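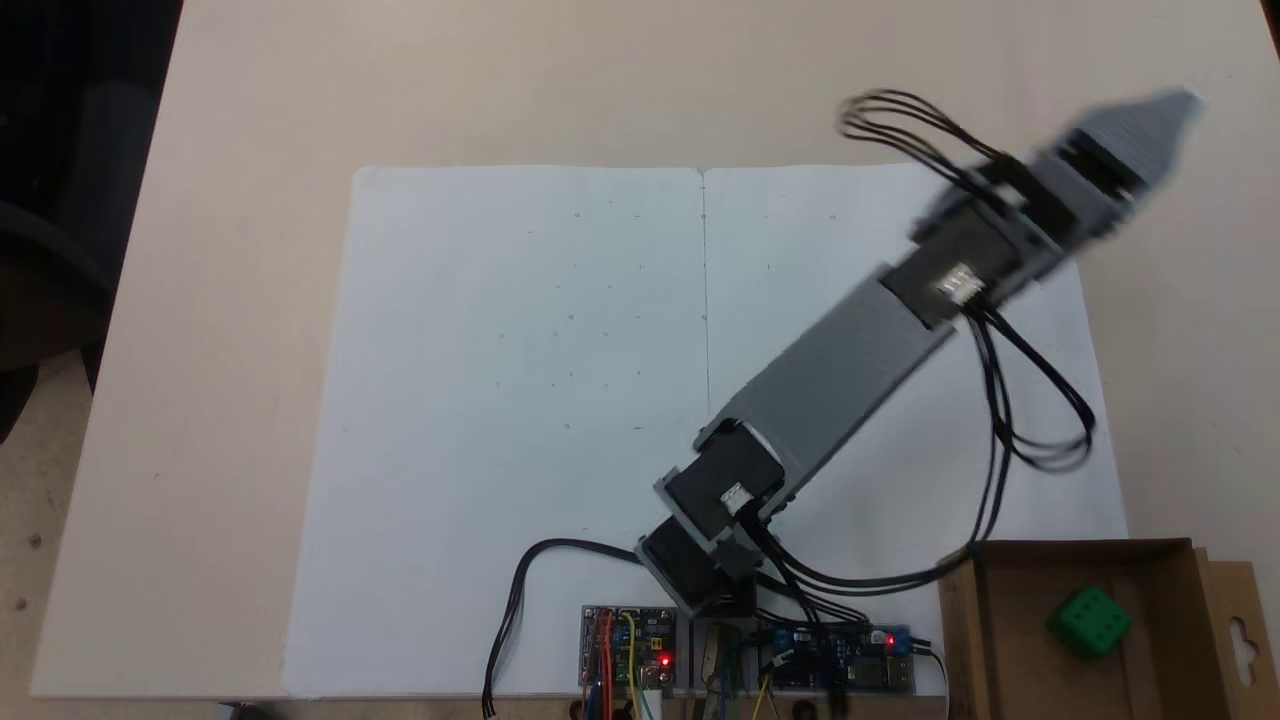
*Arm on its paper sheet, gripper end moving. Box in the lower right corner.*

**Ticket 51 – wrist shakes when the arm is reached out**

Status: open, workaround in place

So I'm back with the small gray arm, and this time it's the far end giving me grief. When it swings out to the upper right of the sheet, everything past the wrist servo starts buzzing back and forth. Closer in, over the left half, it's perfectly well behaved! I've been calling this one "the Trurnik shake" because I first hit it running the Trurnik pick routine, but it does it with plain hand-typed positions too, so the routine is off the hook.

**What I tried, in order**

- Restarted the controller and ran the same move again. Same shake.
- Checked the LEDs on both boards during the move. Both stayed red and steady the whole time, for whatever that's worth.
- Reseated the white plugs at the elbow and the wrist. The wrist one had a bit of wiggle in it and I got excited, but no change.
- Slowed the move down, with a 400 ms pause between steps. Better, still not gone.
- Tied the loose cable loops back along the long link for 3 runs. Big improvement! Two were clean and one had a short twitch at the end.

My guess is the cable bundle tugs on the gripper end once the arm is stretched out, and the servo keeps fighting it – but I'd also believe a supply dip, and I haven't put a meter on the power module yet.

**Log from the bad run (July, 4:10 pm)**

```
move 2505 target=far_right
wrist correcting
wrist correcting
wrist position not settled
move 2505 stopped by user
```

That last line was me hitting stop. Keep your fingers away from the gripper if you try to reproduce it, it kicks harder than you'd think.

For now I've capped the reach in the Clanon settings file and the die drops into the box are on hold. Next up is a meter on the blue board while it shakes, then a longer wrist cable if the voltage looks fine. Leaving this open until I've done both.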